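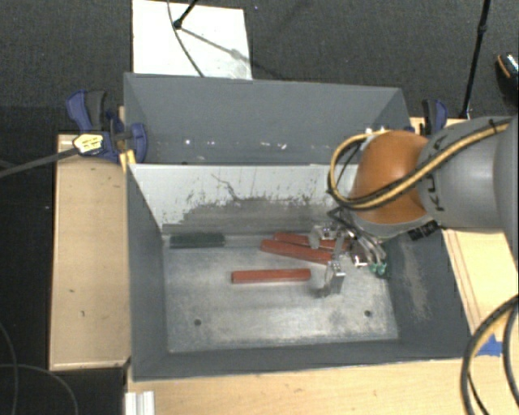
Projects > Shared Workshop > Skekulau

Overview Files Issues Wiki Releases

# Skekulau bin-picking set

Skekulau is our shared workshop's go at teaching a big arm to pick bars out of a bin, and we're having a ball with it! This repo holds the pick logs, the stills and the small planner we wrote (called Grorkley — long story).

## What's inside

- `picks/` has 500 attempts, one folder each
- `stills/` has 826 colour pictures from a fixed camera
- `failed/` lists the 100 attempts where the grip was lost

## The bin

A large grey bin, clamped on both sides, with a pale divider across it. The bars go in at the front. Bars lying close together are the hard ones, and by far the most fun to work on.

## Getting started

Run `grorkley check` first, then `grorkley replay 378` — that's our favourite pick, and a good test of your setup.

## Known problems

- Grip force wasn't logged before September
- Scuffs on the bin floor sometimes get labelled as bar edges
- The Hesarus export drops the last row

Fixes and odd ideas are very welcome. Open an issue and we'll try it on the arm!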